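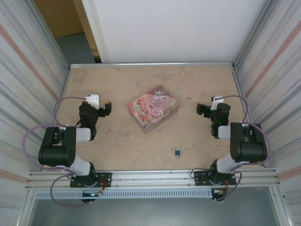 Workshop Tips for a Two-Arm Table: Notes from the Zostilwood Robotics Club
September 2021

When our club started its two-arm project, we went looking for a page of plain, practical advice and mostly found papers full of equations. So we began keeping a list on the whiteboard, and when the whiteboard filled up we moved it to a binder, and now the binder has gotten fat enough that it seemed only fair to share it. These are housekeeping tips more than anything. If you run an after-school group or a student team with a pair of small arms on a table, I hope a few of them save you an afternoon!

Give your cables more slack than looks tidy

Our first instinct was to pull every cable snug along the arm, and it did look lovely. Then an arm reached for the far corner and popped its own connector out. Leave a generous loop at each joint, and move the arm by hand (power off, please) through its whole reach before you clip anything down. A loop that seems silly and floppy at rest is often just right at full stretch. We use small reusable clips so the students can change their minds, and they do change their minds, usually on the day before a demo.

Wipe the table, then wipe it again

Crumbs, eraser bits and snipped ends of cable ties all find their way onto the work surface. A dry microfiber cloth at the start and end of every session is plenty. Skip the spray cleaner near the wiring. If you must use something damp, wring it out well and keep it to the middle of the table.

Shop the kitchen drawer for practice objects

You don't need special blocks. Some of our best sessions have used odds and ends from home: a padlock, a flat tin, a wooden spoon, a rolled pair of socks. We keep ours in a bin with a lid, and every object gets a strip of masking tape underneath with a number on it, so that the notebook can say "object 22" and everyone knows which one we mean. Pick things that differ in more than size. Something flat and wide asks for a completely different approach than something small and lumpy, and the students learn a great deal from arguing over where to grab.

One small warning from experience -- shiny lids are slippery customers. If your gripper tips are bare plastic, try a little patch of tape or thin rubber on the inside of the fingers, and replace it when it starts to curl.

Start with things lying crooked

It's tempting to square everything up with the table edge before each run. Do that for the first week, certainly, while everyone is finding their feet. After that, set objects down at whatever angle they land. Our Henao routine (the students name their programs, and I've stopped asking where the names come from) did beautifully with a lineup of perfectly straight boxes and went all to pieces the first time somebody set one down in a hurry. We went back, ran 40 tries with crooked placements, and the notebook from that week is still the one I hand to new members.
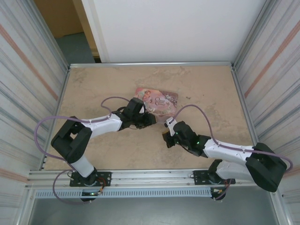

Both grippers in close to the pink "Once Upon a Time" cover, which is sitting a little askew.

Leave the arms room between them

Two arms reaching for one object will happily bump knuckles. Have the students agree on a gap before they write any motion at all, and mark it with a bit of painter's tape on a practice board. Cillura, our second program, moves one arm at a time and waits for the other to settle. It's slow as molasses, but it is a very kind way for beginners to learn. Once they can follow that, let them try moving both together at low speed, with one student's hand resting on the stop switch the entire time.

Keep a notebook that anyone can read

Date, object number, program, what happened. That's all we ask for. We've filled 800 lines so far this way, and the handwriting ranges from beautiful to alarming. Write down the failures with the same care as the good runs, and add the battery level of whatever you're using to control things if it runs on one. We chased a mystery for two whole meetings that came down to a tired laptop.

Check the bolts on a schedule

Mounting plates work loose bit by bit. We go around with a hex key every other meeting and put a dab of paint marker across each bolt head and plate, so a turned bolt shows up at a glance. The Clarnis build group across the hall taught us that one, and we've traded them our clip trick in return.

Label both ends of every wire before you unplug it. Masking tape and a ballpoint are fine.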